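Breston Limewash Kit, Four Months On

Posted in Walls and Paint

I put off writing this one because I wanted to live with the walls through a winter before saying anything. Most of the limewash reviews you'll find were written the weekend the paint dried, by somebody who got the kit for free. I paid for mine. It was $121 for the base kit, and I ended up needing a second bucket, so keep that in mind when you see the phrase "complete room kit" on the box.

What you get for the money: one bucket of the limewash itself, a smaller tub of primer, a wide block brush, a paper mixing guide and a pair of gloves that fit nobody in my house. The brush is good. I'll say that early because I'm going to complain for a while. It holds a lot of paint, it hasn't shed since the first wall, and if Breston sold it alone I would tell you to buy it and get your paint somewhere else.

The box says the kit covers 400 square feet. Mine did 384 on paper, meaning I measured my walls, took out the door and the window, and figured I was safely under. I ran out partway across the third wall on the second coat. When I wrote to the company, the reply said coverage was "based on a single coat over a sealed surface." The instructions tell you to do two coats. They tell you this in bold. So the number on the front of the box belongs to a job that the sheet inside the box tells you not to do, and I don't know how anyone wrote both of those and felt fine about it.

The second bucket came from a different batch and it was a shade cooler. In daylight you can see where it starts. I feathered it as well as I could, and most visitors don't notice, but I sit across from that wall every evening and I notice.

Now the mixing. You thin the limewash with water, and the guide says to go until it is "like whole milk." My first mix was like whole milk and it ran down my arm. My second was like a thin pancake batter and it went on much better. If you buy this, start thicker than they say and add water a little at a time. Stir it more than you want to, too, because the heavy stuff sinks and the last third of the bucket will be darker than the rest if you let it sit over lunch. I let it sit over lunch.

The primer is fine. It smells like any primer. It does need the full overnight wait, and I say that as someone who tried to cheat on one wall and got a patch that dried shiny and stayed shiny.

Color is where I get grumpy. Breston calls my shade Udari, and on the card it's a soft, warm gray with a lot of movement in it. The sales page talks about depth, and about walls that "breathe," and about old houses in places with better weather than mine. What I got was a gray with blotches. Some days I like the blotches. Some days it looks like a basement that needs attention. The difference seems to be mostly the light, and that brings me to something the reviews skip, so I'll spend a minute on it.

Limewash changes a lot depending on where you stand. Straight on, in soft light, it looks flat and expensive. From a low chair with a lamp off to the side, every brush mark shows. I learned this after I moved the couch. Before you pick a wall for this stuff, get down to the height where you'll really be sitting and look up toward the corner, because that's the part you'll be staring at, and it's also the part that is hardest to brush evenly. Corners collect paint. The block brush is too wide to get in there, so you end up with a smaller brush and a different stroke, and the strokes don't match. 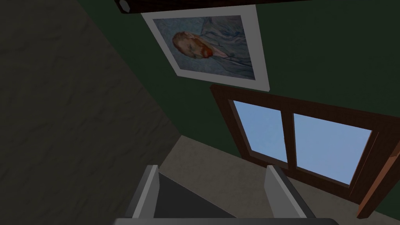
The other thing is what you put next to it. A textured gray beside a plain painted wall in a strong color works well, in my opinion better than doing all the walls in limewash. The flat color gives your eye somewhere to rest and makes the gray look like you meant it. I wish I had stopped at one wall. It would have saved me the second bucket, and I could have hung pictures on the plain side without worrying, which brings up another complaint.

You can't touch it up. The box says "easy repairs." I moved one nail in February, filled the old hole, and dabbed on leftover limewash from the same bucket with the same brush. It dried as a pale spot with a ring around it. I went over it again and got a larger pale spot with a larger ring. Elsa Laitinen, who runs the paint counter where I buy my rollers and has never tried to sell me anything I didn't ask for, told me the only real fix is to redo the wall from corner to corner. So that is your easy repair. I hung a calendar over it.

It also marks. Lean a chair back against it and you'll get a line. Brush past in a dark coat and some of it comes with you. Breston sells a clear sealer for this, at extra cost, and I tried it inside the closet before going near the real walls. It helped with the rubbing off. It also darkened the color and took away most of the chalky look, so you've paid for a special finish and then paid again to have it look like ordinary paint. I left the main walls unsealed and told everyone to keep their elbows in.

For comparison, I put two other products on scrap boards and leaned them up in the same room for a few weeks.

Gomport Mineral Wash: cheaper, thinner, and you can tell. It needed three coats to cover. The color stayed closer to the card than Breston's did, and the instructions were written by someone who had used the paint. If you're patient, it may be the better buy. The brush it comes with is junk.

Zupan Stone Effect: this is regular latex with some grit in it, whatever the label wants you to think. It doesn't have the cloudy look at all. On the other hand it wipes clean, it touches up, and you can do a room in an afternoon. My neighbor Lech Wasilewska looked at all three boards, picked the Zupan without being told which was which, and then asked why I'd bothered with the others. I didn't have a great answer for him.

A few smaller notes, since people asked after my last paint post.

Cleanup is easy while it's wet. Once it dries on a tile floor you need a scraper. Cover everything, and I mean past where you think it could reach, because the crisscross stroke they want you to use flings little drops behind you.

Wear the eye protection. Lime in your eye is a real problem and the kit comes with gloves but no goggles. I think that's a bad choice on a product sold to beginners. I got mine from the garage.

Trim and beams need to be taped off with the good tape. The cheap tape let it creep under, and on bare wood it leaves a white haze that soaks into the grain. I sanded mine out over two evenings and you can still find it if you know where to look.

The smell went away fast. I had the windows open for a day and that was it. Credit where it's due, I've had regular paints hang around much longer.

Customer service answered within a day each time I wrote. They were polite. They offered me a discount code on my next order, good for 40 days, when what I'd asked for was a bucket to replace the one I shouldn't have needed. The code has run out and I didn't use it.

Would I buy it again? Not at this price, and not for a whole room. For one wall, bought with a spare bucket from the same batch (call and ask, they will match it if you order both together), I might. I do like the look at certain hours. Around eight in the morning the long wall looks very close to the card, and I have caught myself standing there with coffee thinking it was worth it. By noon I can see the line between the buckets again.

Rating: two and a half out of five. The half is for the brush.

Update: a reader wrote in to say that newer boxes now have "one coat" in small print under the coverage number. I checked at the store and she's right. It's on the bottom flap.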